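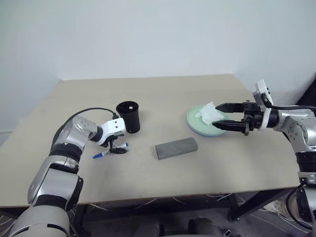
The beige table against the white wall.

I stayed up much too late on Saturday for the second leg, and I'd do it again tomorrow. Lirnis needed one goal, and for eighty minutes they played as if somebody had asked them to keep the noise down!
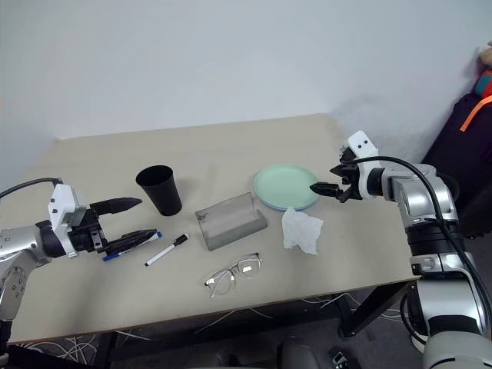

Then Shivam Ahuja came on and everything woke up — the crowd too, all 1204 of them. His cross was a beauty (a bit lucky, my brother claims), and Bhupendra Chauhan headed it in at the far post. Clarari away next, and I'm already nervous.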